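Linen Room Refit, Pusau House
Progress report to the Didenko Fund, second period
Prepared by Nawal Tazi, project lead

Summary for those reading between meetings

The linen room is still a linen room. It has fewer piles in it than it did in the first report, and the piles that remain have names. Spending is inside the grant. One item is late, and it is the one we promised would be early.
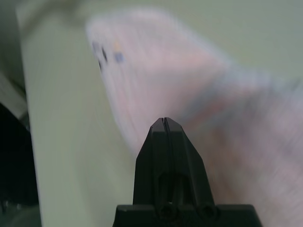 Pusau, Sat 1 April

1. What the money was for

The Fund will recall that Pusau House rents out guest rooms to families visiting the hospital next door, and that every one of those families uses towels with enthusiasm. The grant pays for three pieces of work: replacing stock that had given up, putting in shelving that a person of normal height can reach, and agreeing on one way to fold a towel. We budgeted two weeks for the last of these. It has taken most of the winter.

2. Stock

We have bought 80 new bath towels from Uron, our usual supplier, and retired about the same number of old ones. The retired towels went to the animal shelter, which took them all and asked whether we had any more. We do not, for now.

The old color system has been kept. White is for guest rooms, gray is for the kitchen, and pink is for the family bathroom on the ground floor. I had argued for dropping pink, on the grounds that it turns the whites pink when somebody is in a hurry. Beatriz Marinho, who runs the laundry and therefore outranks me, pointed out that pink towels are the only ones that never leave the building in a suitcase. Pink stays.

3. Shelving

The Zusero units are up on the long wall. Assembly took a weekend and one return trip for a bag of bolts that had been packed with somebody else's order. The shelves are deep enough for a bath towel folded in thirds, which matters more than it sounds. On the old ones the towels hung over the front and slid off in groups.

Labels for the shelf edges are the late item. The first set arrived reading "BATH TOWLES" and has been sent back. Until the new ones come we are using masking tape, and I must report that the masking tape works very well.

4. Folding

There were, when we began, as many ways to fold a towel at Pusau House as there were people folding. We now have one. Lay it flat on the table, long sides in to make thirds, then in half, then in half again, with the fold facing out on the shelf. Tags go inside. Anything with a loose thread or a pulled loop is set aside and looked at before it goes back into use.
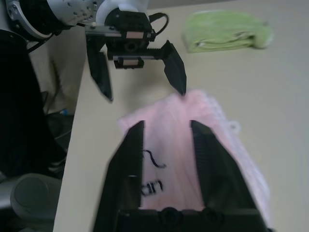
Page last changed in August

A soft pink towel shows why the setting-aside rule exists. There is a thin black thread lying across it, which has no business on a pink towel, and one side of the cloth is folded or bunched up. The label has dark printing on it that is too blurred to read. Beatriz would like it known that care instructions should outlive the first ten washes, and she has written to Uron to say so. The reply was polite and did not address the question.

The new fold takes a little longer than the old methods, most of which were quick because they were barely folding. Beatriz reports fewer avalanches. We have not found a better measure and are open to suggestions from the Fund.

5. Money

Spent to date: $1,643, covering towels, shelving, delivery and the extra bolts, which we were charged for and are contesting. The misprinted labels were refunded in full. We do not expect to ask for more, though we would like permission to move whatever is left on the shelving line over to storage bins.

6. Next period

Fit the shelf labels, once they are spelled correctly.
Sort the single pillowcases. There are 14, and no two appear to be related.
Move the mending basket out of the hallway, where it has been mistaken for a donation point.
Write up the folding method on one page and pin it above the table.

The Fund asked last time whether the room could be shown to visitors. It can, on any morning except Monday, when the weekend's laundry comes down and Beatriz does not receive callers. Please telephone the front desk first.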